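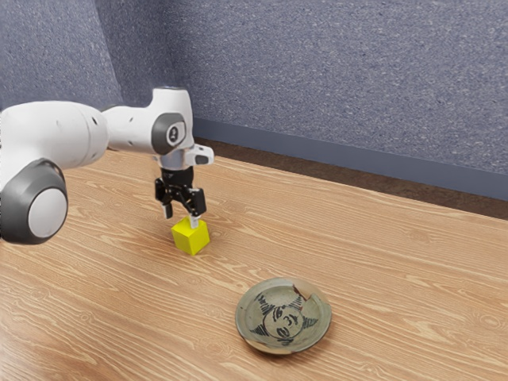

Figure 1. Robot arm over a tabletop with a yellow cube and a plate (computer rendering).

Home Cooking, Evening Section
Handout 7: Dried Beans
August 2024
Instructor: Thandeka Hlongwane

Please read before class. Those of you who read during class know who you are, and so does the smoke alarm.

Sorting and soaking

Tip the beans onto a tray and look at them. Pull out stones, shriveled beans and anything with a hole in it. Rinse in a strainer until the water runs clear.

For the overnight soak, cover 1 pound of beans with 2 quarts of cold water and stir in 1 1/2 tablespoons of salt. Yes, salt. Your aunt told you it makes beans tough. Your aunt is probably right about many other things. Salt in the soaking water helps the skins soften, and you'll get fewer blowouts in the pot. Drain and rinse in the morning.

If you forgot (you forgot), boil the beans in plenty of water for two minutes, turn off the heat, cover and leave for an hour. Drain and carry on as if you had planned it.

Lentils and split peas don't need any of this.

A serious note on red kidney beans

Raw kidney beans contain a toxin that will make you very sick, and a slow cooker may not get hot enough to break it down. Soak them at least five hours, throw out the soaking water, and boil hard in fresh water for a full 10 minutes before you turn the heat down. Canned kidney beans are already cooked. I'm not joking in this section, and the same paragraph is on the March handout for people who missed it then.

Cooking

Cover the soaked beans with fresh water by 2 inches. Add half an onion, a bay leaf, two smashed garlic cloves and a good glug of olive oil. Bring to a boil, then lower to a simmer where a bubble comes up now and again. A rolling boil for the whole time gives you skins in one place and mush in another.

Start tasting at 45 minutes. Taste five beans, because one bean is a liar. All five should be creamy to the middle. Old beans can take two hours or more, and very old beans are gravel with a label.

Hold back the tomatoes, lemon juice and vinegar until the beans are tender. Acid keeps them firm. Reshma Pretorius put the tomatoes in first last term and we were all home quite late.

Baking soda: a quarter teaspoon per pound helps if your water is hard. More than that and supper tastes of soap.

Keeping

Cool the beans in their liquid – in shallow containers, please, and into the fridge within two hours. They keep four days, or three months in the freezer. The liquid is good in soup.

For next week

Cook one pot at home and write down the type of bean, the soaking method and the time to tender. Bring a cupful, chilled, with your name on the lid.

Sipho Botha and Kagiso Kruger are sharing burner two again. Please bring separate spoons.

Magdy Ashour has the spare strainer and is asked to return it.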